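# Workshop notes: teaching the two-arm cell by remote control
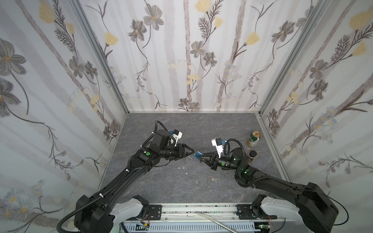 *The two-arm cell during a handover, with a small blue object where the grippers meet. Photo: Cyprian Szulc*

The two-arm cell at Gorovville has been running since the start of September, and several members have asked what goes on in it. The short version is that we are teaching a pair of arms to pass small things to each other, and we are doing it by driving them ourselves, over and over, and saving each run.

The project is called Plokia. Gobnait Buckley leads it, and Jarosław Kaczorowski and Remigiusz Wasilewska do most of the driving. The operator sits at the desk by the window with a pair of small hand-held leader arms. Whatever the leaders do, the arms in the cell copy. The joint positions and the pictures from the wrist cameras are saved together, and at the end of a run the operator marks it as keep or discard. The kept runs are what the model is trained on.

So far the work has been on handovers. One arm picks a small object off the floor of the cell, brings it to the middle, and the other arm takes it. People do this without thinking. Doing it through two leader arms is slower than anyone expected, and a good run takes about 60 seconds from start to finish. Most discarded runs go wrong at the same point, when both grippers have hold of the object and one of them opens too early or pulls away at an angle.

Remigiusz has written down a few rules for operators, and they are worth repeating for anyone who wants a turn:

- Start and finish with both arms in the rest position.
- Let the receiving gripper close fully before the giving one opens.
- Don't correct a bad grip by shaking the object. Put it down and pick it up again.
- If you stop to talk, discard the run.
- Leave the odds and ends in the cell where they are until the block is finished.

The last one gets the most questions. We leave everyday items lying in the cell on purpose – keys, scraps of paper, a drinks can, a jar. With a clear floor the early model did well, and then it went for the wrong thing as soon as anything else was put down near the target. Jarosław now changes the clutter between blocks and writes the change in the log. Please don't tidy up after him, and please don't take your keys back in the middle of a block.

The walls have also drawn comment. The flowered panels are the second set. The first was plain white, and Gobnait wanted a busier background so that the model would have to find the object against a pattern. The gray marble-patterned floor is staying for now. A third set of panels is cut and waiting in the store, with no pattern on the back wall and stripes on the sides.

On the hardware side, things have mostly been quiet. The corrugated conduit along the upper link was rubbing at the elbow and has been tied back. The wrist camera mounts have been reprinted in a stiffer material after the old ones let the view drift over a long session. If you notice that the view from one side has moved, tell Cyprian before you record anything else. A block with a shifted camera can't be repaired afterwards, and we lost a full afternoon's work that way last week.

Killian Pruvost has rewritten the recording software, which he calls Zekora. The main change for operators is that the keep and discard marks are now on the foot pedal, so you no longer have to let go of a leader arm to reach the keyboard. It also saves the discarded runs in a separate folder. Killian would like to look at whether the failed handovers can be used for anything, and Gobnait has agreed to keep them until the end of the month. After that the disk will be needed.

The next task is a harder one. The receiving arm will have to turn the object over before putting it down, so it can't simply take it in whatever way is easiest. Remigiusz has tried it by hand and says the trouble is in the wrist – you run out of rotation and have to plan the grip from the beginning. We expect to record it in blocks of eight runs with a break after each one, and to change operators after five blocks.

We need two more operators for this. No experience with the arms is required, but you should be able to sit still and do the same thing many times with care. Training takes one evening with Jarosław. Put your name on the sheet by the Valentini bench or speak to Gobnait.

The cell is booked for recording until the turning task is done, so please ask before switching anything on or off in that corner, including the overhead lights.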